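Read the Wonstead draft on kitchen robots over lunch. All of it, annexes included. Some grumbling follows.

The draft wants a "documented safe state" for any arm working near people. Fine. Then it lets the vendor define what safe means. I've read that section twice now and I still can't find a floor under it.

Glassware gets one paragraph. One! Anyone who has watched a gripper go near a drinking glass on a home counter, with plates and bowls parked next to it, knows that deserves more than a paragraph.
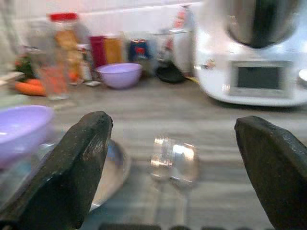
Do grip force limits cover breakable items under this draft?

Only on paper. The draft asks for a maximum force per gripper, set once by the maker, and nothing per object. A number that's fine for a steel bowl can be far too high for thin glass, and the draft leaves that gap to "operator judgment."

Operator judgment is carrying a lot of weight in this document. I searched for the phrase. 18 hits.

Annick Cloutier made a good point when I complained to her: a force limit without a speed limit is half a rule. The draft has both, but in different annexes, and they don't refer to each other. You could pass each one separately and still knock a glass over.

Also, who tests on a crowded counter? The Stidico checklist everybody copies has 117 items, and the test surface is specified as "clear and level." My counter hasn't been clear since February.

To be fair to Stidico, their section on cables is decent. Keep cords out of the sweep of the arm, check the slack at full reach, write down who checked. Boring and useful. I'd take nine more pages of that.

Less fair: the cup test. Pick up a plastic cup, hold it for 15 seconds, put it down. Pass. I'd like to know what an empty plastic cup tells anybody about a full one, or about a mug with a heavy handle.

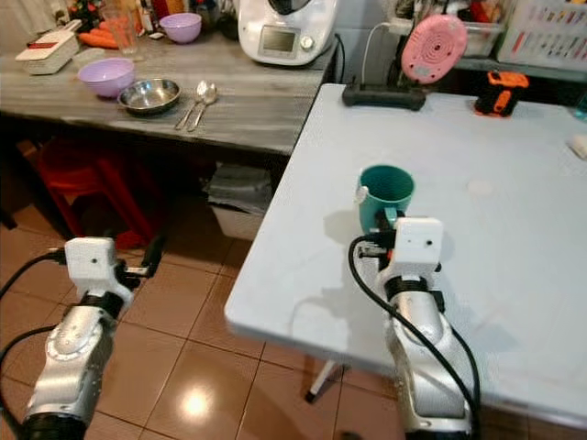

And the test says nothing on where the other arm should be in the meantime. Parked? Powered? Hanging out in the walkway at hip height? Two-arm setups are common enough by now that a standard ought to have an opinion.

Crisanto Sebastian tells me the McKinnon people do write it down: one arm works, the other has a named rest position, and no one steps inside the reach of either while power is on. It fits on an index card. I asked why it isn't in the draft and got a shrug.

I'm told Tusska plans to put "meets Wonstead draft" on its brochures — a draft! With blanks in the tables! You can't meet a blank.

What I'd ask for: force limits by type of object, a cluttered test surface, and a rest position for every arm that isn't working. Almost none of that needs new research. Somebody has to be willing to write down a number and defend it.

Comments are open until the end of the month. I'm sending mine tonight, and I'm leading with the glass.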